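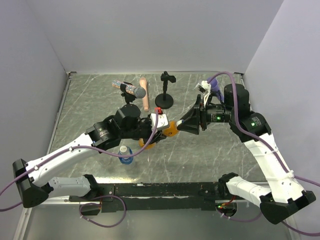 Getting rid of household hazardous waste

Most homes have a shelf of things that should not go in the bin: half-used paint, old batteries, smoke alarms, garden chemicals, fluorescent tubes. The notes below cover how to store them and where they go.

Smoke alarms

Many older ionisation alarms contain a very small radioactive source, sealed inside a metal chamber. The alarm is safe on the ceiling and safe in a box, provided it is left in one piece. Do not open it, drill it or burn it. Take out the battery if it comes out easily and hand the alarm in with small electricals. Look on the back for the word "ionisation" or a trefoil symbol. Optical alarms have no source but go to the same place.

Batteries

Keep used batteries in a dry plastic tub with a loose lid. Put a strip of tape over the terminals of 9 V blocks and anything lithium. A swollen battery should be kept apart from the rest, outdoors if possible, and taken in the same day. Never put it in a pocket or press it flat.

Paint and solvents

Water-based paint can be dried out with sawdust or cat litter, but check whether your council takes the hardened tin in the ordinary bin -- some do not. White spirit can be used more than once. Let it stand overnight in a closed jar, pour off the clear part and keep the sludge for the hazardous waste counter. None of it goes down the sink.

Tubes and low-energy bulbs

Both contain mercury. Slide tubes back into the cardboard sleeve of the new one. If one breaks, open the window, leave the room for 15 minutes, then pick up the pieces with stiff card and wipe with a damp cloth. Do not use the vacuum cleaner.

Labels

Leave everything in its original container. If the label has gone, write what you know on masking tape, and write "unknown" if you know nothing. Do not mix leftovers to save space. Nazar Derkach wrote in to suggest adding the month of purchase, and we now do this too: "Fluvera descaler, November" is enough.

Taking it in

Stand containers upright in a crate in the boot, with newspaper between them. Ring first if you have more than 3 large tins, as many sites limit what they accept per visit. Gas bottles usually go back to the supplier.

Tips page kept by Yaryna Vasylenko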